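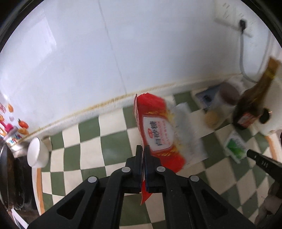 Brimley two-jaw hand gripper, kit version
Reviewed for the college robotics club by Usman Gondal

We bought two kits in October for the manipulation project, in which students collect grasping demonstrations by hand in ordinary kitchens. Assembly took Amna Mughal 50 minutes with the printed guide. The linkages are matte black plastic and the pivots run freely, although one cap needed reseating.

The fingers are narrow at the tip and stepped towards the base. They close parallel and hold the edge of a tilted bag of sugar. Smooth jars are harder: the tips slide unless the grip is low. Full bags should be taken by a corner or a seam.

Over the term the club logged 1657 demonstrations, of which 27 were discarded for slipped grasps. Play in the left linkage was noticeable by the end. Nusrat Yousafzai cured it with a thin washer, a part the kit ought to include.

The trigger is stiff for small hands. Spare fingers are sold only in pairs.

Recommended for clubs with access to a printer. The Vitby is lighter but opens less widely.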